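Phantom Islands and Lost Lands
Handout 4: How a place gets onto a map without existing
Tutor: Finbarr Ó Flaithearta
Revised September 2020

Last time we dealt with lands that poets made up and knew they had made up. Now for the harder sort: places that sailors swore to, mapmakers drew and later writers turned into myth. Our main case is Hokenholm, with Cullach for comparison. Read the extracts first and this handout second, or you will simply agree with me.

The usual story

You will find it repeated in most popular books. Hokenholm was an island of mist and seals, known to "the ancients", seen again by northern fishermen and finally swallowed by the sea. The trouble starts with "the ancients". Which ones? The standard answer is a single line in the Prastesis, a list of harbours and headlands that survives in 2 copies. One of them leaves the line out. The other has it in the margin, in a later hand.

That is thin. A margin note tells us that a reader once wrote something down. It doesn't tell us that the author knew it, and it certainly doesn't tell us there was an island.

The distance problem

The note gives the crossing as 466 stades from the last headland. People love an exact figure, and this one has been used to "prove" that Hokenholm was a sandbank, a large iceberg and a real island further south. Be careful. We don't know how long the writer's stade was, nor how anyone measured open water. An exact number copied from an unknown source is still a guess, only better dressed.

Lachance and the drowned bell

The bell that rings under the water comes from the Lachance collection, put together at least 200 years after the island had dropped off the charts. Drowned bells are told of lakes, bays and mill ponds all over Europe. I see no reason to treat this one as a memory of anything — it is a travelling story that found a place to stop.

Cullach

Cullach has a better claim. It turns up in separate sources that don't seem to have copied each other, and they agree on its shape, though hardly on where it was. Mirage is the favourite explanation. It may be right, but I would like to see it argued and not just announced.

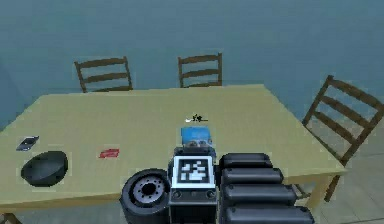

Rendered view: table with wooden ladder-back chairs.

For the next meeting

Read the Prastesis extract in both versions and mark every place where the translator has smoothed over a gap. Then write a page on this question: if the margin note had been lost, what would be left of Hokenholm?

Essays on Cullach are due in November. Please don't cite websites that cite each other. Two of last year's essays rested on one blog post — and the post gave no source at all.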